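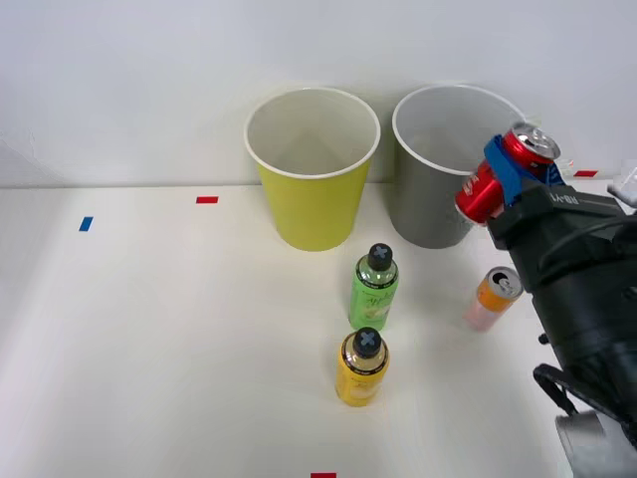
Traldale will start charging businesses for throwaway packaging this July, after the town council voted 9 to 7 late Thursday to pass a fee that cafes and small grocers have been fighting since last spring. Paper cups, small plastic bottles and soda cans are all on the list. Takeout boxes too, if they have a plastic lining. Shops under a certain sales level get a year's grace, the rest pay from day one.

The fee works out to 11 cents an item, collected every three months from the seller. Businesses can pass it on to customers or eat it themselves, the council isn't saying which. Money goes to the river cleanup fund and to a bottle return point planned for the old bus depot on Butt Street.

"We've been paying to pick this stuff out of the river for years, and the people who sell it haven't," said council member Fouzia Mirani, who wrote the measure. She had wanted a higher fee and an earlier start. Both got cut in talks last week.

Kieran Duggan runs two coffee counters in town and spoke against it. He told the meeting his margins are thin already and that the big chains out on the highway will shrug it off. "They have a whole department for this. I have me and a spreadsheet."

Duggan said he'd look at a cup loan program but washing is the problem. His smaller shop has one sink and the landlord won't pay for another.

Others were more upbeat. Drudau, the packaging supplier with a warehouse on the north side, said it already has orders for returnable cups from 56 customers in the county and expects more once the bills start going out. Manager Oğuzhan Akbulut said the firm plans to hire for a washing line in the spring. He wouldn't give a number of jobs. A deposit system would of been his first choice, he added, but a fee is easier to run.

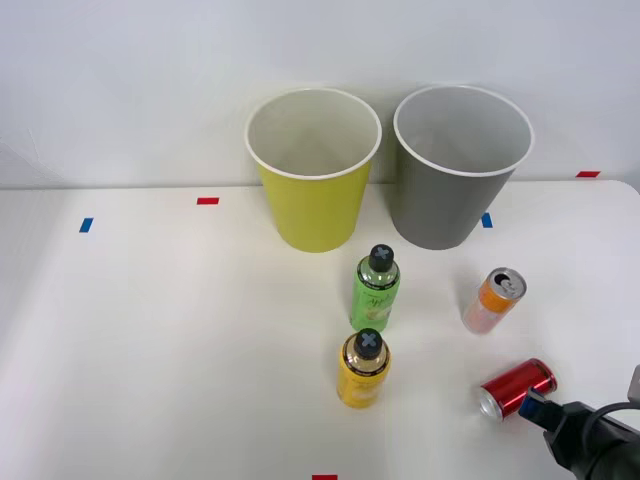
Akbulut also said suppliers need the final rules by April at the latest. Right now the text doesn't settle what counts as reusable, or how many trips a cup has to make before it's off the hook. Town staff are meant to come back with a draft in six weeks.

Also still open, what happens to stock already bought. Several store owners asked for a sell-through period. Mirani said she was fine with that "within reason." Council member Kamran Afridi, who voted no, said the whole thing should have waited until the county finishes its own waste study. He tried to send it back for more work and lost by one vote.

Afridi's other worry is enforcement. The town has one licensing officer and she also does taxi permits and street vendors. Under the measure, businesses report their own sales numbers and the office can ask to see invoices. Fines begin at $200 for a late report and go up from there.

The river group Senance, which brought over 300 signatures to the meeting, called the vote a good start. Its director, Fouzia Tarar, said she wants schools and the sports center added next year, both are exempt for now. She also asked that the fee money be kept in it's own account and reported in public every quarter. That was added from the floor and passed without a fight.

Investors in green projects have had an eye on towns like this one. The return point is expected to need outside money, and the council has had two offers to build and run it, neither made public. A decision is due before summer.

Business owners can send comments on the draft rules to the town clerk by mail or drop them at the front desk. A question session for shop owners is planned in the library, date to be set. Council meets again in two weeks, parking permits first on the agenda.

January 28, 2023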